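How to Put Together a Set List for Your First Folk Night

So you've put your name down for an open mic or a folk club floor spot, and now you're lying awake wondering what on earth to play. Congratulations! I've been running the sign-up sheet at the Idton Folk Club long enough to have seen every sort of set there is, and a bit of planning at the kitchen table really does make the evening more fun for you.

Start with the clock. Our floor spots are 16 minutes, and that includes walking up, plugging in, tuning and telling everyone about your nan. Four songs will nearly always fit, while five will have you galloping through the last one. Time yourself at home with the talking left in (yes, out loud, the dog won't mind).

Next, write every song you can play without looking at the words. Only those! The one you finished last night can have its turn in June. Beside each title jot down the key, the tempo and whether you need a capo, then shuffle them about until you aren't retuning between every number. If you have one song in DADGAD, put it first, and tune up before you leave your chair.

Open with something your hands know so well that nerves can't get at it. I favour a mid-tempo tune with a chorus, as people like to be asked to sing early, while they've still got a full glass. Put your slow ballad second or third, and never two slow ones together unless you're very, very good. Finish on the song you'd be happy to have hummed back at you in the car park.

Now run the whole thing standing up, with shoes on, three evenings in a row. Make your mistakes and keep going. If you're playing with a friend, agree on who counts in and who nods for the ending, and sort out what you'll do if one of you skips a verse (follow the singer, always).

Last of all, print the list in big dark letters, bigger than you think, and tape it to the floor beside your foot. Pack spare strings, a second capo, your tuner and some water. Then come and say hello at the door, and I'll find you a kind spot in the running order.

Freya Heywood
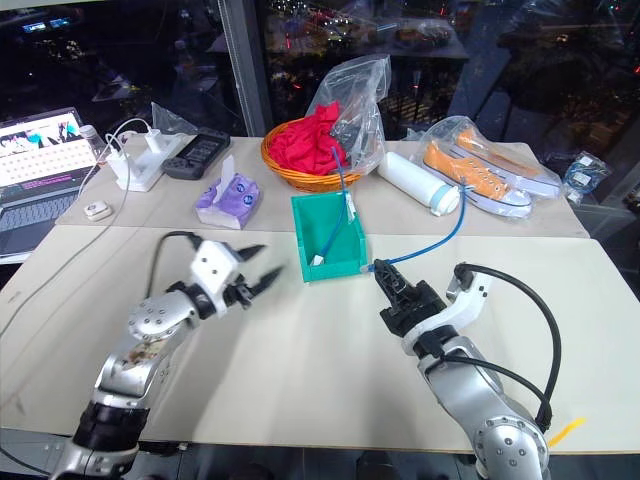 Photo: Skodis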